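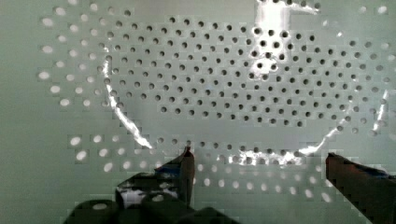 Item 1. Party hire stock and breakages. The chair opened at 7 pm and went straight to the tableware losses carried over from December. The hire count closed at 2203 pieces, down 52 on the previous count, and most of the shortfall is in glasses and side plates. Houshang Mousavi said the clear round plates are the hardest to check on return, as staff can look straight through one to the holes of a perforated panel and miss the rim. He asked that they be counted in by hand at the bench and not in the crate. Agreed.

Item 2. Replacement order. Two quotes were tabled. Tindix can supply 200 dinner plates in four weeks. Ernov is cheaper per piece but wants payment up front and would not hold the price past the end of the month. Members preferred Tindix. Houshang to confirm the order and ask whether the plates can be delivered to the rear dock.

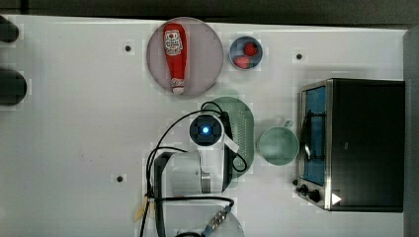
The meeting also discussed whether to keep coloured plates on the hire list. They go out mostly for children's parties and school fetes, and the colours have drifted between batches. Decision held over until the catalogue is reprinted.

Item 3. Deposits. The bond on a full table package stays at $200. A customer who returns items unwashed will be charged the cleaning fee already listed on the booking form. The wording on the website is out of date and needs to match the form.

Item 4. Saturday deliveries. The Mohammadi wedding has asked for an early drop, before 8 am. The van is free, but a second person is needed to unload the trestles. Roster to be changed. Pickup is the following morning, as booked. 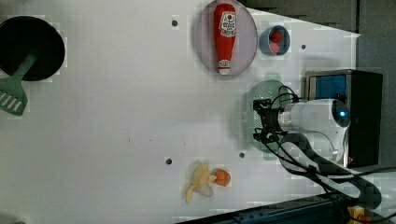
Item 5. Booking software. The Wusamix trial has finished. Counter staff found the calendar easy enough but could not split an order across two delivery addresses. Houshang to ask the supplier for a fix before any subscription is paid.

Meeting closed 8.25 pm.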